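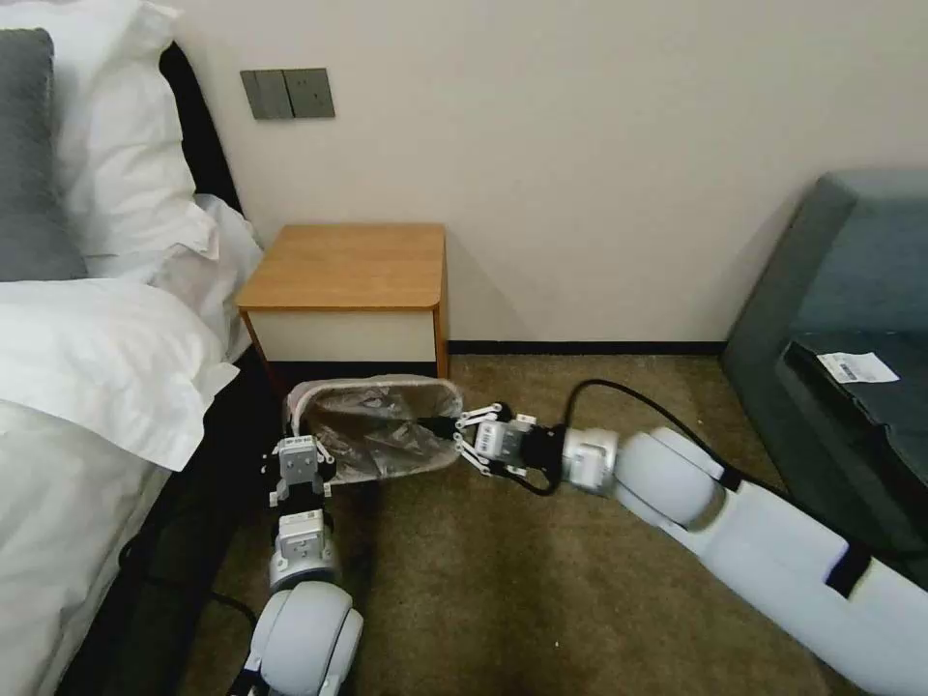

Figure 1. Bedside table, wastebasket and liner in the room used for Part 2.

Where the Wastebasket Goes: Small Trash in Guest Bedrooms
Final report, Housekeeping and Facilities, July

1. What we set out to do

Our group was assigned linens. Linens were taken by the time we got our form in, so we did wastebaskets. The question we settled on was where in a guest bedroom the small basket should stand, and what sort of liner it should have. The Faulkner guest house let us use its rooms in the mornings, between checkout and 4 p.m., on the understanding that we would leave them as we found them.

2. The room

The rooms at Faulkner are close to identical. Each has brown carpet, cream walls and a wooden bedside table with a white drawer front and an open lower part. The switches are on the wall over the table. The basket in Figure 1 is oval with a white rim, and you can see through the body of it to the bag, so whatever the guest threw out is on display until the bag is changed. Our instructor called this a design choice. We called it a used tissue.

3. Method

We tried the basket in three spots: beside the bedside table, under the desk, and behind the bathroom door. Each spot ran for the same number of nights. In the morning we logged what was in the basket and what had been left on surfaces or the floor within reach of the bed. Over the project we logged 297 items, most of them tissues, receipts and the paper sleeves from tea bags.

For liners we compared the clear ones the guest house buys (Ollo, box of 1,000) with a white one from Drodura. The Drodura bag hides its contents better. It was also too small for the rim and slid down inside by morning, at which point it hid nothing.

4. Results

Beside the table won easily. With the basket under the desk, guests piled their trash on the bedside table, sometimes with real care. Behind the bathroom door did worst, and two guests asked the front desk whether the room had a basket at all.

The clear liner stayed put if the edge was folded well over the rim. Left bunched, it took up a lot of the space inside.

5. Problems

Our log sheet had no column for "missed." We added one in the second week, so the first week's floor counts are low. We also planned to repeat the test at the Leremau, where the carpet is darker, but permission came through after the deadline.

6. Recommendations

Stand the basket beside the bedside table on the open side, away from the bed skirt if there is one. Keep the clear liners and fold them over. Buy a basket with a solid body next time.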